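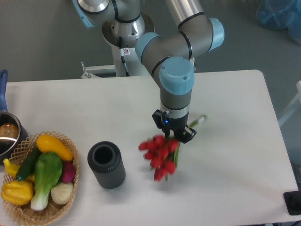

Equipment budget: where we stand
20/12/2019, by Eliseo Figueroa

Quick one before the break. Second arm for the Osby room is in the plan for June, not before. Quote from Skondine came in late and its missing the stand, so dont use that total yet. Ojeda wants spare fingers for the gripper on the same order. Fine by me. Tulips by the stems is the kind of job that eats pads.

Still to price:
- pedestal and cabling
- finger pads, 6 sets
- props: vases, baskets, fake veg. $392 left on that line, please spend it

Lead time from Plestavbridge is 40 days. Need 3 signatures first, have one. Send me your wish lists, short ones pls.

Last updated: budget line for props corrected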